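**Ticket:** bench 2, tidy-away task stalls on the stethoscope
**Site:** Skarnance workshop
**Reported by:** Maricica Ciobanu
**Assigned to:** Marius Tudose
**Opened:** July 2024
**Priority:** normal
**Status:** closed, with one item carried over

### Report (M. Ciobanu)

The task is putting a household medicine kit away in its lidded box. The pair of arms on bench 2 will move the tin and the medicine box. They stop at the stethoscope. Either the grasp closes on nothing, or the left arm picks up one loop of tube and the rest drags over whatever is beside it. The run then times out with the lid off and half the kit on the floor of the cell.

Results for the week, full task from lid on to lid on:

| Item | Attempts | Put away |
|---|---|---|
| Whole kit | 54 | 7 |
| Whole kit, stethoscope left out | 25 | 19 |

Expected: better than half, which is what Soliman asked for before they will look at a trial in a real kitchen.

Software is the April release of Gredari, no local changes. Nothing in the log before the timeout except repeated "grasp not confirmed".

### Comment 1 — M. Tudose

Checked first, all without result:

- Homed both carriages and compared against the stored zero. Within tolerance.
- Swapped left and right finger pads. Fault stays with the item.
- Ran the left wrist through its full turn with no load. No missed steps.
- Cleaned the camera cover and repeated the colour check.

So I don't think this is mechanical. The "grasp not confirmed" message is raised when the finger gap at close is under the minimum for the item. For the stethoscope that minimum was copied from the torch it replaced in the kit. The tube is a good deal thinner than the torch.

Maricica, can you attach the starting layout? I want to see how the tube is lying before the first move.

### Comment 2 — M. Ciobanu

Layout attached. Same items as the failed runs, lid on. 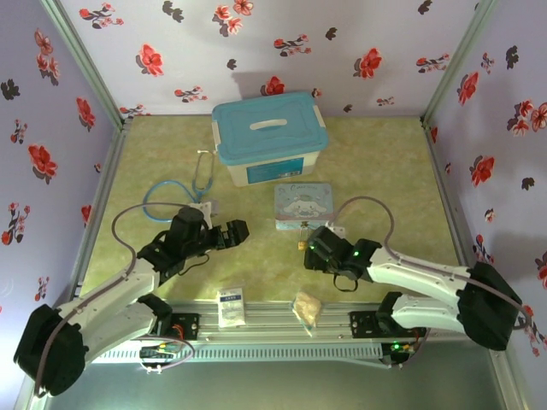 *Fig. 1. Bench 2, start layout. Stethoscope to the left of the storage box, tin in front.*

Tubing is coiled each time by hand, so it is never the same coil twice. I have tried to keep the chest piece on the left gripper's side.

### Comment 3 — M. Tudose

Thanks. Two things from the layout.

The ear tubes point upward. The planner takes the highest point of an item as its first approach, which suits a tin or a carton. On this item it goes for the ear tubes, and the coil is left to follow by itself. I'd sooner it took the chest piece, with the second arm coming in under the coil.

The other point is the small bag at the front, near the medicine box. It is clear plastic and the contents are tan. The detector gives it a low score and sometimes merges it with the floor. It has not caused a stop yet, because the run normally dies before the bag's turn comes. It will show up once the stethoscope is fixed.

Changes made on the bench 2 copy only:

1. `min_close_gap` for the stethoscope lowered to suit tube, with a force check added so an empty close is still caught.
2. `approach_point` set to chest piece instead of highest point.
3. Both arms required for lift. Single-arm lift disabled for this item.
4. Timeout left alone.

### Comment 4 — G. Pop

Before this goes further, can I ask what the target is? Maricica puts the same kit away by hand in almost a minute, talking to me the whole time. The arms need several minutes when it goes well. I have no objection to fixing the parameter, but Soliman's people read "put away" as "I can leave the room", and we are nowhere near that.

### Comment 5 — M. Tudose

Fair. My view for the record, and then back to the ticket.

Stiff items with flat sides: yes, today, if they start roughly where expected and there is room for the fingers. Lids: sometimes. They go on if the box is held still by the other arm. Anything that hangs, folds or coils: not without someone nearby. A stethoscope is much the same problem as a phone charger or a pair of tights, and a house is full of those.

Speed is a separate matter. I would take slow if it finished.

### Comment 6 — M. Ciobanu

Re-ran with the changes, 25 attempts, whole kit, same mix of layouts.

- Put away, lid on: 14
- Stethoscope in the box, lid would not seat: 6
- Bag not found: 3
- Empty close, caught by the new force check, retry also failed: 2

The lid failures are all the same. The coil springs open once the fingers let go and a bit of tube sits over the rim. A person pushes it down with the flat of the hand. We have no move for that.

No damage to arms or items. I stopped one run by hand when the tube went round the right wrist — it is counted above under the lid failures, and the arm was sent home before I untangled it.

### Comment 7 — Francine Charbonneau

Reading from the Astine side. We had the lid problem with a sewing kit. What helped was a "press" step using the closed fingers of the idle arm, low force, two or three places along the rim, before the lid is picked up. It adds time. Happy to send the parameter file, but our fingers are wider than yours, so the spacing will need changing.

Please don't merge the both-arms rule into the main branch yet. It breaks one of our jobs where the second arm is holding a door.

### Comment 8 — M. Tudose

Agreed, kept to bench 2. Francine, please send the file.

For the bag I tried a lower detection threshold and got false finds on the floor, which is mottled. Put it back. Maricica will try a plain mat underneath. That is a workaround and I have marked it as one.

### Resolution

Cause of the original stop: wrong minimum gap and wrong approach point for the stethoscope, both carried over from another item. Corrected on bench 2. Result is 14 of 25, over the half that Soliman asked for, though not by much.

Notes sent to Tincuța Lungu for the Soliman report, with these wordings requested:

- "supervised", each time the task is mentioned
- the lid failures given as their own line
- no mention of kitchens until a run has been done in one

Carried over to a new ticket: press step before lid (M. Tudose, waiting on the file from Astine). Plain mat test goes under the existing detector ticket.

Closed by M. Tudose.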